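Quilted mattress (and how to look after one)
Household Wiki, Bedding section. Last edited Feb 18, 2018

A quilted mattress is one where the cover has been stitched through to a layer of padding, so the top comes up in little puffs with seams running between them. That's the short definition, and if you only came for that you're free to go! The rest of this entry covers patterns, borders and cleaning, and I wrote most of it after stripping a bed in August and realizing how little I knew about the thing I'd been sleeping on.

Let's start with the stitching. It holds the padding where it belongs, so it doesn't slide down to the foot of the bed over the years. The old diamond grid is still around, but you'll see plenty of waves and scallops too, and my favorite is the one that looks like rows of puffy clouds fitted together. Bigger panels feel softer under your hand, smaller ones feel flatter and firmer. I've heard people in Dredville call the scalloped kind a "Nidham top," though I've never found the name in print anywhere else.
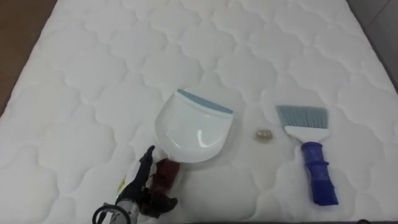 Crumbs, hair and lint all head for the seams, and that's the one real drawback of a deep quilt. A flat cover you can wipe with your palm. With a quilted one you have to work along the stitching, and I go from the head of the bed to the foot with a soft hand brush (a clean one, please, kept just for bedding) and gather everything up at the end. A dustpan with a rubber strip on its lip is nice for this because it sits closer to the fabric and won't snag a thread. Vacuuming works as well, with the upholstery head and low suction.

Now for the border, the upright band that goes all the way around the side. Lots of makers use a darker fabric there, gray especially, and I'm all for it, since that's the part that gets bumped by shoes and laundry baskets. My own mattress is a Partanen, 14 inches thick, and the border has held up a lot better than the top has.

Stains are a bigger subject and they have their own entry, but the basic rule is to use as little water as you can. Padding soaks it up fast and gives it back very slowly. I dab with a barely damp cloth and a drop of dish soap, then leave the bed bare for the rest of the day with a window open. The sheets and the mattress pad go in the wash meanwhile, so it all comes out even (in a small apartment where the washer is right by the bed, you hardly have to walk!).

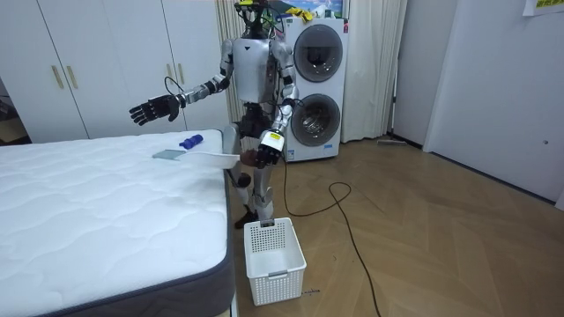

Plorkelance wrote on the talk page that 2 hours of airing is plenty in a dry climate, but that after any kind of wet cleaning the seams should be pressed with a paper towel before the sheets go back on, as the stitched lines hold moisture longer than the puffs do. I've added that to my routine and I think it's good advice.

Rotating is the last thing. Most quilted mattresses have padding on one side only, so you turn them head to foot and leave the same side up. Check the label before you try flipping one over.

See also: Mattress pad; Tufting; Stain removal, bedding; Laundry basket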